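Why a Cup Stands Up or Rolls

A cup is a cylinder: a tube with a flat circle at one end and an opening at the other. It has two main ways to rest on a tray. It can stand on its base, or it can lie on its curved side.
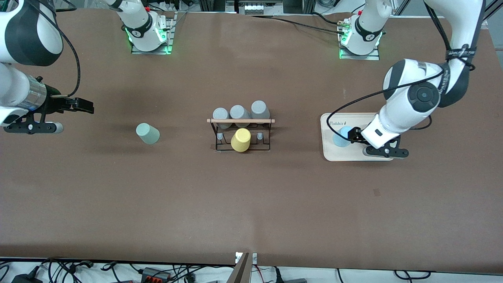
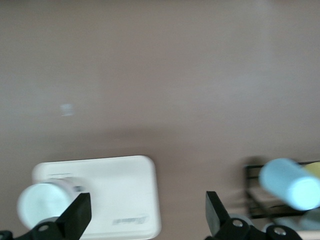 Cup on a tray: standing in the first picture, lying on its side in the second.

A standing cup touches the tray over its whole base or around a ring at the bottom. Its weight pulls down through a point called the center of gravity. As long as that point stays above the base, the cup will not fall. Suppose a cup is 11 centimeters tall. You can tilt it a little and it will rock back. Tilt it to about 25 degrees and many cups tip over.

A cup on its side touches the tray along a thin line – sometimes at only two points, if one end is wider. A small push makes it roll. A straight cup rolls straight. A cup with a wider rim rolls in a curve, as the wide end travels farther on each turn.

The raised edge of a tray is called the rim or lip. It can stop a slow roll. It cannot always stop a fast one.

Text: Woo-jin Na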